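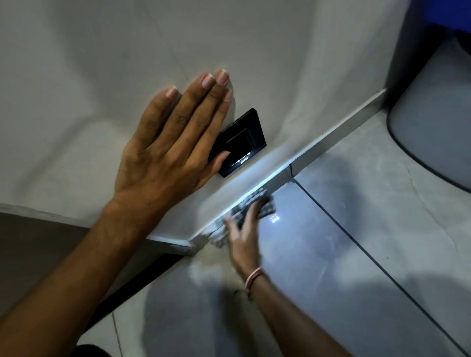
The Unglamorous Syllabus

At Vudbridge, students who signed up to build robots are spending a lot of the term on skirting

The course handbook lists the module as Household Robotics, second year, with a project component. The students call it Mopping. By the third week most of them can tell you more about the bottom few inches of a wall than they can about control theory, and they are a little bitter about it.

The project is named Jatico, after nothing anyone will admit to, and its aim sounds modest until you try it. By July, the students want a pair of robot arms to wipe down the base of a wall, corner included, without smearing the dirt somewhere new. To get there, they need to know how people do it. So they wear cameras, they pick up cloths, and they clean.

"I told my mother I was working in artificial intelligence," says Manju Negi. "She asked to see something I'd done. I showed her a clip. She said I'd missed a bit."

It is easy to see why a robot might struggle. A person wiping along a metal strip at floor level puts one palm flat on the wall beside a black plate, reaches down with the other hand and pushes a dark patterned cloth into the line where strip and tile meet. The braced hand does no cleaning at all. It took the class an embarrassingly long time to notice that it was doing anything.

"We had a whole scheme for labeling the wiping hand," says Hemi Sutcliffe, who wrote most of the scheme. "Pressure, direction, start, stop. For the other hand we had a box marked 'idle.' Then Silviu made us try it with the other hand behind our backs."

How did that go?

"I fell on Kastriot."

Silviu Costache teaches the module and has the calm of a man who has watched a great many robots drive into table legs. He came to Vudbridge from industry, where he worked on warehouse arms that picked up the same box all day, and he says he has never missed the box. His lectures are short. His lab sessions are not. He keeps a shelf of cloths sorted by how badly they behave when folded, and he will talk about the bottom end of that shelf for as long as you let him.

"Everybody wants to start with the gripper," he says. "Fine. What is it gripping? A cloth has no shape. You pick it up and it has a different no-shape."

The numbers are written on a whiteboard by the door. The class set itself a target of 1000 usable clips and has sailed past it, to 2685, largely because Esperanza Sarmiento turned out to be competitive. Each clip runs 30 seconds. Usable is a word with some history here. Early on, a large share of the recordings went in the trash when it emerged that people looking at their own hands will, given half a minute, begin to look at something else.

"There's a very good one of a radiator," Sarmiento says.

The arms themselves live at the far end of the lab, on a wheeled base the students built and named Garg. Garg's job is to take what the clips teach it and apply it to a test wall, a freestanding panel with a strip along the bottom and a dusting of flour. On the afternoon I visited, it approached the flour with enormous care, lowered its cloth, and wiped a section of wall well above it. There was a respectful silence. Kastriot Grgić wrote something down.

"That's better than yesterday," he said.

Shiny floors are a particular grievance. On glossy tile, a small light on the wall can appear a second time at ground level, and Garg has been known to show interest in the wrong one. Grgić has spent much of the spring on reflections and now finds hotel lobbies difficult to enjoy.

Joints are another. Where two lengths of strip meet there is a thin line, and to software a thin line can look a lot like dirt. Garg will scrub at one for as long as its battery holds out, which by Grgić's records is 60 minutes.

In July the class takes Garg to Jodus, an open competition for student teams, where the corner task carries the most points and has defeated most of the people who have tried it. Costache declines to predict a result. Negi predicts flour. Sutcliffe is rewriting the label scheme again, and the box marked "idle" is now a page and a half long.

Before I left, Sarmiento lent me a camera and a cloth and pointed me at a stretch of wall by the stairs. I did my 30 seconds. She played it back, watched it through with her arms folded, and asked if I would mind doing the corner.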